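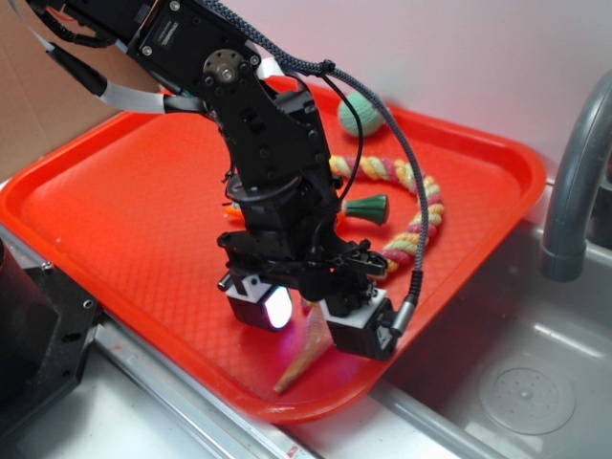
Good Habits at the Sink Station

We love this bench! The Irkstead group has written down its house rules for soft-toy picking, and people keep asking to see them next to the real work, so have a look. The full sheet is on the Doltumum shelf, and it fits on one page - print it big.

Rule one: go in from above and keep the fingers clear of the tray rim. Come down slowly over the piece you want and line up both pads before you close.
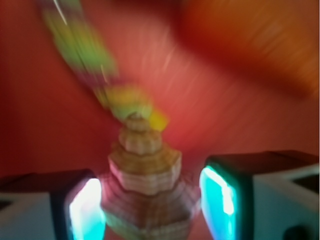
Ribbed or striped shapes get centered between the pads, one piece per grasp. Neighbors stay where they are.

A reader wrote in to ask whether slowing the approach doesn't just eat up the day. It costs a little, yes, but we logged 478 grasps in July under the slow rule and we're keeping it!

Rule two covers long, bendy things, and it's my favorite. Pick your grip point first, then check where the rest of the piece lies before you lift. If two pieces touch, write that in the log (Pitkänen sheet, second column).
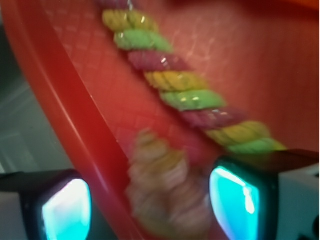 Twisted rope in yellow, green and pink, close to the fingers. Great practice for rule two.

Over at Stikex they stop the run whenever a rope crosses the rim, one commenter says, and start again from a full reset. We only pause and re-aim, but I'd happily try their way for a week and compare logs.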